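Corkholm Short Film Evenings
Progress report to the Grosier Fund
Dec 26, 2018
Prepared by Hường La, programme lead

We have had a lovely autumn! The first five evenings have all gone ahead as planned in the lecture hall at Bornbridge, and the October screening was full to the back row, with people sitting on the side steps until we found them chairs.

The biggest change since my last report is the subtitling. We had budgeted for English only, but the Diệp translation group offered to do Vietnamese as well, and 28 people came to the first evening with both. Several stayed for the talk afterwards and asked far better questions than I had prepared for.

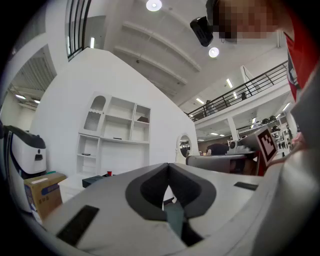 Spending is close to the plan. Hall hire came in a little under, screening rights a little over (the two animated films from the archive cost more than we were first quoted). I have moved the difference across from printing, as we agreed on the phone.

Still to do: six evenings in the spring, plus the school matinee. The speaker for the opening night is confirmed, but we are waiting to hear about the projector repair and may need to hire one for the first date. I'm very keen to keep the start at 19:00, as the last bus leaves Bornbridge soon after we finish.

The full accounts and attendance sheets will follow with the spring programme.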